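Two Rooms on Tedesco Street

The repair and resale shop run by Melard takes up two rooms above a bakery in Clarnstead. The front room is for customers. The back room is where shoes get sorted, brushed, stuffed and put on shelves, and it is where the owner prefers to talk.

She opened the place in January after years of fixing heels at a counter in Dulberg. Leather paid the rent there. Canvas came in by the bag and mostly went out in the trash.

"People would ask me if a canvas shoe was worth saving and I was supposed to say no," she says. "I didn't like saying it. Half of them only needed a wash and a new insole."

Slip-ons are now the biggest part of her stock. They are cheap to buy in, and they sell to students and to kitchen workers who want something they can kick off at the door. The trouble is the heel. With no laces, people push their feet in without using their hands, and the back of the shoe gives up.

"A heel collar will fold if you let it," she says. "You can press it up again, but it remembers. I tell people to buy a shoehorn. They don't." 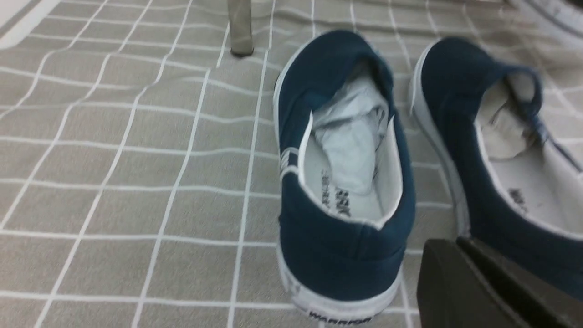
Paper is her answer to most storage problems. She uses plain white tissue, crumpled by hand and pushed well into the toe. Newspaper is free, but she stopped using it after ink came off on a white lining.

"You want it snug, not packed like a suitcase," she says. "Too much and the canvas stretches across the top. Then it looks like somebody else's foot."

Pairs stay together from the moment they arrive. She learned that in the first weeks, when 2 left shoes in the same size went home with a customer, who drove back the next morning – politely, she says.

Her ledger shows 346 pairs sold so far. She has no plans for a bigger space, though she would like a sink in the back room. For now she carries the wash water up from the yard.

Soles are the one thing she won't fuss over. A brush and dish soap are enough for white rubber, in her view, and a little yellowing doesn't bother her.

"It's a shoe," she says. "It goes on the ground."

Contact us | © Melard, Clarnstead | Back to top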